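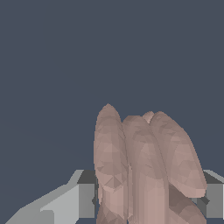 What counts as good practice for reporting simulated grasp trials?

I look after the simulation runs for a small project called Drotus. It's a hand-and-arm setup, all in software so far, and nothing has ever been dropped on anybody's foot. We have 2,000 trials logged. The trouble is that two people on the project have two ideas of what a "success" is, and both of them wrote their idea into the scoring script at different times.

Under the first rule, a grasp counts if the fingers touch the object and it leaves its starting position. A kick would pass. Under the second, the object has to be held still relative to the hand until the trial ends. By the first rule we have a result that would look lovely on a poster. By the second we have 1,114 successes and a quieter lunch table.

There are also 194 trials where the physics did something no physics should do: objects passing through a finger, objects leaving for the horizon, that sort of thing. One faction wants to delete them. The other wants to count them as failures. I've been asked to write our house rules before the end of August, and I would like them to survive being read by a person who doesn't work here.

So: is there an accepted way to do this? Do I need a formal standard, or is a page of plain rules enough? And what do I do with the haunted trials?
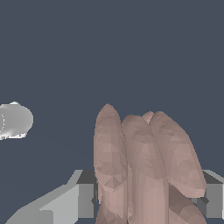 Greenberg
A page of plain rules is fine, provided it's dated and everybody scores with the same version of it. I'd skip hunting for a standard. The safety standards for industrial robots deal with real machines near real people, and a simulated hand can't pinch anyone. What you have is a reporting problem.

Pick the stricter rule. Write down the hold time, how much slip you'll put up with, and what ends a trial. Then rescore everything from the raw logs, the old runs included, and retire the first rule where it can't hurt you. If you didn't keep raw logs, your first house rule is to keep raw logs.

On the haunted ones, don't delete them and don't quietly call them failures either. Report them as their own line. A reader can then work out the success rate both ways and think whatever they like of you. And decide what makes a trial invalid by a test a script can run, such as how deep two bodies overlap, or how fast the object is going. If a human gets to decide case by case, you'll find that the invalid trials are mostly the embarrassing ones.

A few more for the page:

Save the random seed with each trial.
Record the simulator version, the time step and the friction settings. Friction especially. I have seen fingertips in simulation that could hold a wet bar of soap through an earthquake.
Say in the first paragraph of any report that the trials are simulated. Page nine is too late.
Keep a few full replays picked by seed number, before anyone has looked at them. 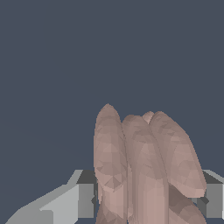 The last one matters more than it sounds. Everyone keeps replays of the trials that worked, and then a year on the only replays left are of a hand that never misses. New people join, watch them, and form expectations.

I'd also freeze the scoring script before each batch. Changing it halfway is allowed, but then the batch starts over. People complain about this exactly once per batch.

Ukinberg
just call them all failures. if the sim blew up, your setup made it blow up. we did that for years and no one ever asked

Birkis
I'd guess no one asked because no one could tell, but I'll leave that there. Greenberg's list is good and I'd print it. My additions are dull, so feel free to put them at the bottom of the page in small type.

Give each object its own results. A single success rate across everything you picked up hides a lot. Smooth, round things and lumpy things fail in different ways, and if your test set is mostly the easy kind, your average is mostly a description of your shopping.

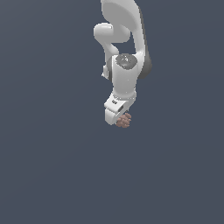
Same goes for the end effector. If you run a parallel gripper as well as a many-fingered hand, don't pool them, and don't compare them unless the objects, start positions and hold time match. I've read reports where the hand got the hard objects, the gripper got the easy ones, and the conclusion was that fingers are overrated.

Then there's contact geometry. The shape you see on screen may not be the shape the solver uses for collisions. Write down which mesh does the touching and whether it was simplified. Half of my own haunted trials went away when I fixed that, which was pleasant, apart from the month I'd spent blaming the controller.

Last, put one person in charge of the page and give that person the right to say no. From the sound of it, that's you. Sorry.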